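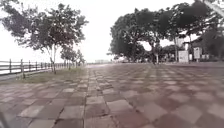
Stories > Short Fiction > The Ferry to Holst

Reading time: 4 minutes

Last updated: 2019-11-19

My grandmother wanted to be buried in Holst, but she died in Plivley, and between the two there is the water.

My mother said we will take her on the ferry. My uncle said it was cheaper to take her by the road, through Steneck, and he had written the price on the back of an envelope. My mother did not look at the envelope. She was ironing his shirt for the funeral, and she ironed the same sleeve until I took the iron out of her hand.

"She came on the ferry," my mother said. "She will go back on it."

So we went on the ferry. The car with the coffin stood below, between a truck of onions and a family with bicycles, and we stood on the deck. It was June, but we all wore black wool, because it was the only black we had. A boy from the bicycle family asked my uncle if we were musicians. My uncle said yes.

"What do you play?"

"The trumpet," my uncle said, and he looked at the sea for a long time.

I should explain about my grandmother and the ferry. When she was a girl she came over from Holst to work in the cannery in Plivley, for one summer. She had a return ticket. She met my grandfather in the line for the pay window, and she did not use the ticket. She kept it in the sugar tin, under the sugar, in a piece of waxed paper. Every time they had a quarrel she took down the tin and put it in the middle of the table. She did not open it. My grandfather would go out and chop wood, or if there was no wood he would go and stand in the yard.

After he died she went on keeping the tin, but she moved it to a lower shelf.

I was the one who found the ticket, two days before the crossing. I was making coffee for the neighbors and the spoon touched paper. I did not tell my mother. I put it in my coat, and on the deck I held it inside my pocket, and it left sugar on my fingers.

When the man came to check the tickets, my mother gave him ours, and the paper for the car. He counted us with his eyes. Then I took out the old one and gave it to him also.

He was young, maybe younger than me. He unfolded the waxed paper and read what was on the ticket. It had the name of a company that does not exist anymore, and the price, which was 5, without saying 5 of what. On the other side somebody had added up a column of numbers in pencil, and the sum was 300. I still do not know what she was counting.

"Who is this for?" he asked.

I pointed down, to where the cars were.

He looked at our coats. Then he took the little machine from his belt, and he made a hole in the ticket, very exactly, in the corner where the hole should be. He gave it back to me and wished us a good journey — all of us, he said — and he went on to the bicycle family.

My mother had seen everything. She held out her hand and I gave her the ticket. She put her smallest finger against the hole, as if to measure it.

"In the sugar," she said. "I thought she had burned it."

"You knew about it?"

"I knew it when I was five years old. I used to check if it was still there, in the mornings. Before I checked if she was."

The ferry stopped at Savcombe, where the onions got off, and after that there was nobody on the deck except us and the boy. He came to my uncle again and asked if he could hear the trumpet. My uncle told him that the trumpet was in the car, and it was sleeping. The boy accepted this.

Then we could see Holst, first the church and then the rest. My mother buttoned her coat up to the neck and went down the stairs to be near the car.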